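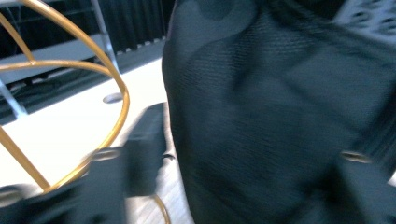 Search this site
Enter keywords
Go

Household handling set passes 2,000 recordings

February 2022
By Leandro Quezada

The household handling set stood at 2097 accepted recordings when we closed the books on the last round. Of those, 321 are fabric recordings, and most of the fabric work was done in the past few weeks. Fabric was the thinnest part of the set last fall, so it got most of the bench hours this winter.

For readers who joined the list recently: the recordings are made with hand-held grippers. A person holds the tool, does the task at a normal pace, and the camera on the tool records what the fingers are doing. The learning system at Ulloa is trained on those recordings. The people doing the collecting don't need to know how the training works, but they do need to know what makes a recording usable, and that is what most of this item covers.

Fabric and wire

The current round pairs soft goods with thin, rigid things, including wire frames. Dark cloth next to shiny metal is hard on the system. The cloth gives it few edges to go by, and the metal throws highlights that move whenever the tool moves. The first version trained on the fall recordings did fairly well with towels and badly with anything dark. It often closed the fingers on a fold that was only a shadow.

We are not going to fix this by choosing easier cloth. Please keep using the dark pieces in the bin, and keep the plain and patterned ones mixed. If you have done three recordings in a row with the same piece, put it at the bottom of the bin and take another.

Speed

We get asked about blur more than anything else. Some blur is fine. A hand moving at a natural speed will blur the picture for part of the motion, and the system has to cope with that when it runs on its own arm. Don't slow down to get a cleaner picture. Several people did this in the fall and we ended up with a batch of very slow, careful grasps that taught the system to hesitate.

What we do want is a short pause before the grasp and another after the release. A breath is long enough. The labeling crew uses those pauses to mark where the task starts and stops.

Rejected recordings

In the last round 49 recordings were sent back. The reasons, most common first:

Fingers already closed when the recording began.
The other hand helped the cloth into the grip.
The recording stopped before the release.
Wrong task name entered.

The second one is worth a word. It is natural to steady the cloth with your free hand, and for folding tasks that is allowed. For the pick-up and hang tasks it isn't. Keep the free hand off the table.

A missed grasp is not a reason to throw a recording away. Open the fingers, try again, and finish the task. Mark it "retry" on the sheet. We have more than 39 of these so far and could use a good many more, since the system has seen very little of what to do after it misses.

Equipment

The two Bison grippers are back from repair with new finger pads. They grip harder than the old ones, so squeeze a little less on thin cloth. Check the screws at the fingers before each session. A loose finger shifts a small amount every time it closes, and the recordings drift with it.

Uploads now go to Hivusside, and the old shared drive is read-only. If an upload stalls, leave it alone for ten minutes before starting it again. Starting it twice makes duplicates, which have to be pulled out by hand.

Next

The March round moves to the Brullutis site and adds hanging tasks. The task sheets are being rewritten and will be sent out before the first session. Anyone who wants bench time should write to me with the hours they can do, and say whether they are left-handed. Nearly all of the set so far was made with the right hand and we would like to even that out.

Contact the newsletter | Copyright 2022 Ulloa. All rights reserved. | Back to top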